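Small Parts, Lost Screws and the Storage Advice I No Longer Believe

I have read a lot of workshop organizing advice over the years and most of it seems to come from people with something to sell. Buy the rack, buy the bins for the rack, buy the labels for the bins.

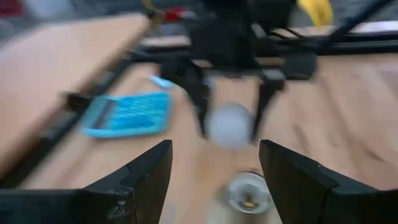 So take what follows as the opinion of someone who has tried a good deal of it, paid for too much of it, and gone back to jars.

The big cabinet

My first mistake was a Protov cabinet with 47 little drawers. It looked wonderful on the wall for a month. Then I found out how it goes with little drawers. You label them all in January when the garage is too cold to do real work, and by summer you have washers in the drawer marked "hooks" and three drawers with a single item in each. The drawers also pull all the way out if you tug, and they do it over concrete.

If you already own one, don't throw it out. Take the labels off and glue or tape one of the actual parts to the front of each drawer. A screw stuck to the front tells you more than "#8 x 1 1/4" ever will when your hands are full.

Magnetic trays

These get recommended everywhere and I'm lukewarm. They hold steel. They don't hold brass, aluminum, nylon or most stainless, and the parts I lose are nearly always brass. They also leave small screwdrivers slightly magnetized, which some people like and which drives me up the wall when I'm working near filings. Keep one for car repairs and don't expect miracles.

Clear and shallow beats clever

For anything you're taking apart today, use a low see-through dish. A jar lid works. So does the bottom of a deli tub, cut down with scissors. The walls need to be high enough to stop a rolling screw and low enough to get two fingers in. One dish per stage of the job, set out left to right in the order you removed things, and then you work back from right to left. I was told for years to draw diagrams. I have never once been able to read my own diagram.

Don't put the dish on the edge of the bench. I know you know. I knew too.

Ice cube trays and egg cartons

Egg cartons, no. The cardboard sheds, oil soaks through, and the lid never stays shut. Ice cube trays are fine until you pick one up by the end and it flexes, and then you have a new puzzle to solve. If you like the idea, screw the tray down to a scrap of board first. A muffin tin is better than either and costs very little secondhand.

Labels

I tested the Kusura label tape that is supposed to survive solvent. On my bench it came off the first time I wiped down a tin with mineral spirits. Maybe I had a bad roll. A paint marker on bare metal has outlasted it, and masking tape with a pencil does fine on everything else – pencil doesn't fade in a sunny window the way ballpoint does.

Finding what you dropped

Stop moving your feet. That's the main one. Then turn off the overhead light, lay a flashlight flat on the floor and sweep it slowly; even a tiny screw throws a long shadow. For steel, drag a magnet in a plastic bag. For everything else, pull a nylon stocking over the vacuum hose, hold it with a rubber band and go over the floor. I've seen a $130 "parts recovery" attachment that does the same thing as the stocking.

Check your pant cuffs before you order a replacement.

What to keep

Less. The Winanora assortment box boasts 1,161 pieces, and I have used the same four sizes out of mine since I bought it. If you can't say what a part came off of, and it isn't a standard fastener, it can go. I allow myself one coffee can of mystery parts. When it's full, something leaves – usually plastic, usually from furniture I no longer own.

Readers keep asking about the Þrastardóttir wall system with the tilting cups. I haven't tried it, and at five cups to a rail I would need more wall than I have.

Last updated July 3, 2020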